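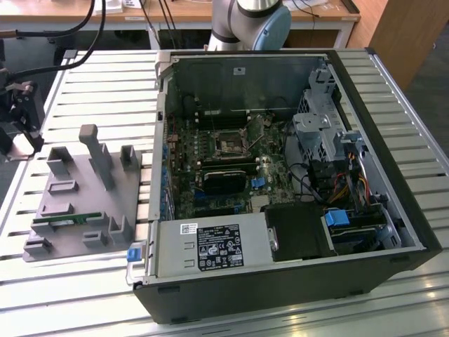
Library > Business Basics > Unit 2

Contents | Previous | Next | Glossary

April — Villads Vídalín

Chapter 8: What Is a Used Thing Worth?

A new object has a price. A used object has an argument. The seller remembers what it cost, the buyer has noticed the scratch, and somewhere between the two a number gets written on a sticker.

Accountants have a calmer way of looking at the matter. They call it depreciation, and they will happily spread the loss of value over several years so that it hurts a little at a time. The method is tidy. The market has never read it.

Take the Jimwood office, which bought 32 desktop computers and planned to write them off over three years. On paper, each lost a third of its cost every year. When the office tried to sell them after two, a dealer named Janasell offered far less than the books said they were worth — and wanted them delivered.
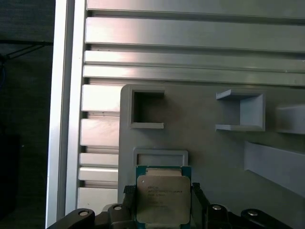
Figure 8.1. A computer processor. Parts are often priced separately from the machine they serve.

Verkora, a rival dealer, made a better offer, but only for the parts. This is the first puzzle of the chapter. A whole machine can sell for less than its pieces, much as an old car may be worth more to a junkyard than to your nephew.

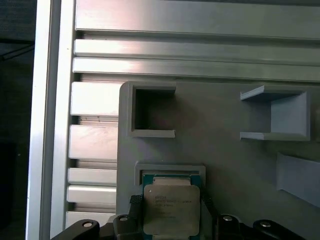 The gap between the two offers is called the breakup premium, and it comes with a catch. Someone has to do the breaking up, and that someone expects lunch and wages. Once Mikkelsen, the office manager, had added the labor, the better offer looked a good deal more modest.

In the next section we work out book value, resale value and scrap value for the Jimwood machines. Bring a pencil — the three will not agree.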